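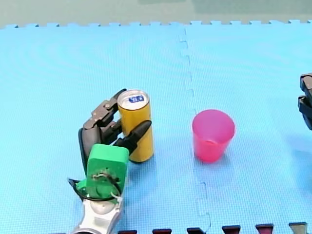

Light blue foam tiles, with the small tabs left on at the far edge.

Floors and Carpets > Foam mats, rubber mats, underlay

Foam puzzle tiles on a painted concrete floor: gaps, edges and cleaning

Hello to all. I rent a ground floor room in Sistlow which I use for a hobby, and the floor is painted concrete. In winter it is too cold to stand on for a long time, and if I drop something it is usually broken. I want to put foam tiles, the kind which lock together like a puzzle. I don't want to glue anything, the owner was very clear on this point.

The long side of the room is 367 cm. The tiles I have chosen are from Buseo and they are 70 cm on each side, so five tiles make 350 and I am left with 17 cm. The door is 88 cm wide and it opens to the inside, very close to the floor.

My questions are these. Should I cut the last row or leave the strip of concrete free? Should the tabs on the outside edge be cut away? And how do you clean foam which has a fine texture on the top? My cousin has such a mat and it holds the dust in all the little points.

I thank you in advance.
Ott Šimkus

3 answers

Trurnard wrote:

I have had foam tiles in two apartments, so I can tell you what I did, including the mistakes.

First, do not start from the wall. Start from the middle of the room, or from the line where you stand the most, and work to the outside. If you start from the wall you discover at the other end that the wall is not straight, and then the whole floor turns a little. In my first apartment I had to take out everything and begin again, and the tabs don't like to be pulled many times. They become soft and the joint opens.

For your 17 cm, I would cut. Put a tile upside down, draw the line with a pencil and a metal ruler, and cut with a new blade in three or four light passes. If you try to cut in one pass the foam moves away from the knife and you get a wave. Please leave a small space at the wall, the width of a finger is enough. The foam grows a little when the room is warm, and with no space it will lift at the joints like a small tent.
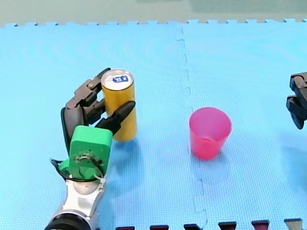 Can I wash foam tiles with normal floor cleaner?
Use warm water with a few drops of dish soap and a soft brush, then go over it with a cloth and clean water. Strong cleaner makes the surface dull, and sometimes it becomes sticky.

For the dust in the texture, I use the vacuum with the brush head first, always before water. If you put water on the dust, you make a paste and it goes deeper. Once in the month I lift the tiles near the window and look under them. On concrete this is important, some humidity can come from below, and you will notice it by the smell before you see anything. If you find it wet, stand the tiles against the wall for one day and let the floor dry also.

About the door: measure the space under it before you buy! Mine was too low, so I stopped the mat where the door makes its curve. I made the curve with a string and a pencil, as in school. It doesn't look professional, but the door opens.
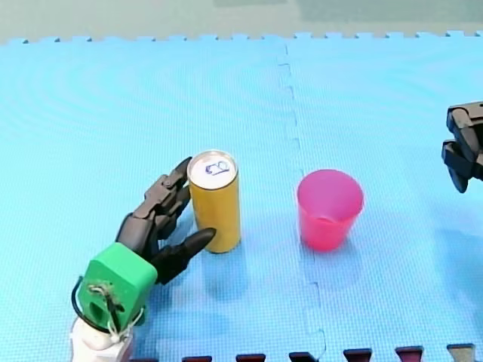 The piece I cut out at the door I kept, and later I used it to fill a corner behind the heater pipe. Keep all your cut pieces until the end. I threw away two good ones and then I had to buy a full packet for one small rectangle.

Concerning the tabs on the outside edge, it is only a question of taste. Many packets come with straight border strips, look if yours has them. I left the tabs at the side where I never walk. At the side of the entrance I cut them flat, as I was catching my sock on them.

One more thing, heavy furniture will leave marks. A table with thin legs made four holes in my mat and they never came back up. Put a square of plywood under each leg.

Answer from a guest:

Just buy a rug. Cheaper and you can roll it when you move out.

Aguirre wrote:

I agree with most of what Trurnard says, but I would not cut the last row. In a rented room I prefer whole tiles, so I can use them again in the next place. I left the free strip on the wall side and put my shelf over it. You do not see it at all.

Also I want to warn about mixing tiles from different packets. I bought a first packet in May and a second one later, from the same shop, and the teeth were not exactly the same. They go together only if you push very hard, and there is a small step where they meet. So buy everything together, with one or two extra tiles if you can pay for them.

Light colors show shoe marks, this is true, but a drink which falls is easy to see and easy to wipe. On my old black mat I found sugar spots only when I stepped on them.
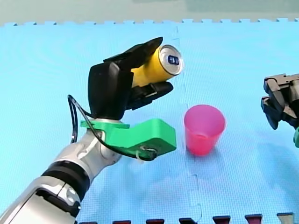
Yellow can, pink cup and light blue foam.

If the drink goes into the seam, open the seam and dry both sides. It takes five minutes and there will be no smell after.

Last updated: November 2023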